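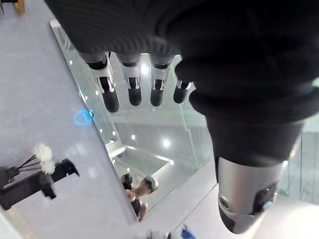
Flelow opens the Sarpong rooms, towels and all

14 May 2021

Hi everyone, I look after the fit-outs at Flelow and I've been busting to send this one out. The Sarpong rooms are open from today, and you're welcome to come through, sit on things and pull the towels about as much as you like.

Sarpong is our set of furnished rooms for people who are choosing fittings and can't picture them from a catalogue (I can't either, and it's my job!). We signed the lease in February and I've more or less lived there since. There are 53 fittings on show across the rooms, every one fixed up properly so you can lean on it, hang off it a bit and see how you feel.

I'll start with glass, because I argued hard for it. A big glass panel under rows of small round ceiling lights gives you a whole second set of lights in the reflection, and I love that. It also shows every fingerprint, so there's a cloth in my back pocket most days. If you're thinking of glass at your place, come in the evening as well as the daytime and see if you still like it.

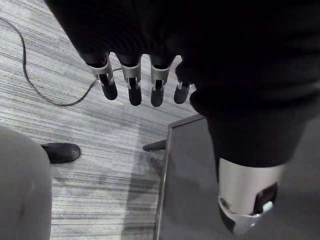

Carpet, and why we went streaky

Plain grey was the safe choice and I nearly signed off on it. Then the Ovus samples arrived and I fell for the stripy one, light grey and white and a darker grey all running together like brushed wool. It's kind to crumbs and lint, and it gives a pale room a bit of movement without anyone having to commit to a colour on the floor.

The colour comes from the towels instead. We've gone for a soft dusty pink against pale grey walls, on the Bestar bar, a dark charcoal rod with square brackets at each end. It comes in 3 lengths, and my advice is to go one longer than you think you need. A towel that's bunched up at one end takes ages to dry, and a bit of spare rod means you can spread it out or squeeze a hand towel in beside it.
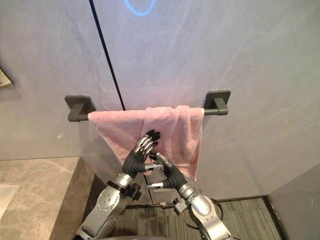

Abdul-Rahman Fiadzo reckons I've got the height wrong, though, and that a bar should sit low enough for the kids to hang up their own towels, even if the hem ends up near the skirting. He'd put a second bar underneath and be done with it. I've told him he can have his low bar in the next room we do.

The Bestar bar is $177 in the shortest length and $395 in the longest, brackets included. Sarpong is open 10 am to 4 pm and parking's round the back. For media enquiries or a walk-through before opening time, ring the Flelow office and ask for fit-outs.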